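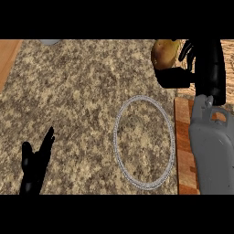 School Kitchens Should Cook Again
Opinion
By Marisol Cuadros, Donetdale Food and Schools Association

The Donetdale school district will decide in September whether to renew its contract for prepared meals. Under the present arrangement, lunches are assembled at a regional plant, chilled, delivered before dawn and reheated in the buildings where they are served. The Association has reviewed the arrangement at the request of its members, and it is our position that the contract should be allowed to lapse and that cooking should return to the schools.

We do not take this position lightly. The district moved to prepared meals during a hard budget year, and the people who made that choice were facing a real deficit. The plant has met its obligations. Its deliveries have been punctual and its inspection record is sound. Parents who write to us complaining of unsafe food are mistaken, and we have told them so.

Our objection concerns what the district gave up. Before the change, the kitchen at Zapata Elementary served 319 lunches on an ordinary day. Last spring the same school, with nearly the same enrollment, served 257. The children who stopped taking the lunch did not stop being hungry at noon. Some bring food from home. Others, according to the teachers we interviewed, eat very little until they are picked up.

Rocío Restrepo managed the Zapata kitchen for many years and now supervises the reheating line in the same room. She told our review that the greatest loss was the ability to change course. When a soup was not popular, her staff altered it the following week. When a farm in Skisa had more squash than it could sell, she could take several crates and work them into the menu. A menu set months in advance for every building in the region cannot do either of these things.

Defenders of the contract point to labor, and they are right that cooking requires more hands. A reheating line can be run by two people on short shifts. A working kitchen of the same size needs five, at least one of them with training in managing stock and planning menus. Jairo Tello, the district's business manager, has put the added cost of wages at a level that would absorb most of what is now spent on the delivery fee and part of the equipment reserve. We have read his estimate with care and do not dispute the arithmetic.

We do dispute what was left out of it. The federal reimbursement is paid by the meal, so every child who leaves the lunch line takes revenue along. The estimate assumes that participation will remain where it is under either plan. Experience at Kanda Middle School suggests otherwise. Kanda kept its kitchen under a waiver because the loading area could not take the delivery trucks. It served 263 lunches a day before the change elsewhere in the district, and it has lost only 10 of them in the years that followed. Any honest comparison must give the cooking plan credit for the lunches it is likely to keep.

There is also the matter of waste. The prepared trays arrive in fixed portions, and a first grader receives the same scoop of rice as a fifth grader. Staff are not permitted to serve less. Much of the rice is thrown out, together with the tray it came in. The district pays for the rice, the tray and the hauling.

A further argument is made that young families no longer care about such things, and that a generation raised on packaged food cannot tell the difference. The Association finds this view both unkind and untrue. Children have firm opinions about lunch. Biljana Milošević, who teaches fourth grade at Zapata, asked her students to write to the board on any subject they wished. Most wrote about the playground fence. Nearly all of the others wrote about the potatoes – specifically, that they used to be better.

We recognize that the kitchens cannot all reopen at once. Several have lost their ovens, and in two buildings the storage rooms have been turned over to other uses. The Association therefore proposes a staged return. Zapata should come first, as its ranges and cold storage are intact. The remaining elementary schools should follow over three years, with the prepared meals continuing under a month-to-month agreement in the meantime. Zbigniew Piątek, who chairs our facilities group, has prepared a building-by-building list of repairs, and it has been sent to the board office.

We further ask that the board restore the title and pay grade of kitchen manager. The position was merged into a general support role when the contract was signed, and skilled cooks left for hospitals and hotels – employers that were glad to have them. They will not come back for the wages now on offer.

The board will hear public comment on the contract in the weeks before its vote. Members of the Association intend to speak, and we urge other residents to do the same. Written statements may be left at the district office until 4 p.m. on the afternoon of the meeting.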